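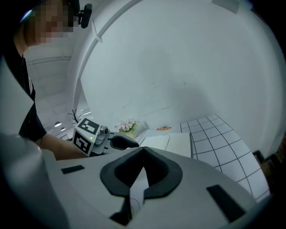 One of our crew reaching across with a marker cube gripper, headset on.

Drirelley Hand-Held Gripper Pair (club kit)
Item 306 in the Eldale Robotics Club loan catalogue
Loan period: 5 weeks
Deposit: $86, refundable

Okay, I'm biased, because this is the kit I learned on and I still book it out more than I should. But if your student team wants to teach a robot to do something with its hands, and you don't have a robot yet (or yours is in pieces, like ours every February), start with this one.

You get two grippers, a left and a right. They strap onto your wrists and you do the task yourself, with the gripper fingers doing the holding instead of your own. Each one carries a cube with black-and-white markers on it, so the software can work out where your hands were the whole time. Then you use those recordings to train your model. Our juniors pick it up in one meeting, which is more than I can say for the old joystick rig!

What I like:
The fit. Gaurav Jaiswal has enormous wrists and Li-hua Shek has tiny ones, and the straps cope with both of them. There's a small green light on the cube too, so check that it's glowing before you get going. I once did an entire evening's worth of folding with it off. Never again.

What I don't like so much:
The cable. Run it down past your forearm and off the edge of the table, and do a few practice reaches before you record anything. Your arms will also get tired. We swap people after 20 goes and the recordings are much better for it.

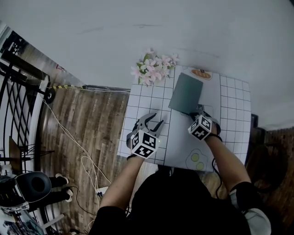
Both grippers on, lifting a board at the grid sheet.

Setting up your table
A plain white table is fine. We lay a printed grid sheet on top so everybody puts things back in the same spot, and we pencil the starting outlines straight onto the paper. Flat things are the hardest, I reckon. You have to get a fingertip under one edge and tip the thing up before you can grab it, and it takes a bit of patience to get the knack. Stickers and drawings on the sheet are very welcome (ours has a bread loaf and a fried egg) and they make handy landmarks when you're calling out instructions to the person wearing the kit.

What's in the case
Left and right grippers with marker cubes
Wrist straps
Cables
Grid sheet, rolled
Loretta Fitzsimmons's setup notes, which are four pages long and worth every one of them

Who can borrow it
Any school or uni team in the Unetti Challenge, plus our own members. If you're after it for the colour sorting round, get in early, that's when everyone wants it. Chi-keung Wei looks after bookings and will want to know your team name and who's picking it up. Pickup is from 4 pm at the clubroom.

Please wipe down the straps before you bring it back, and put the cables in the side pocket, coiled.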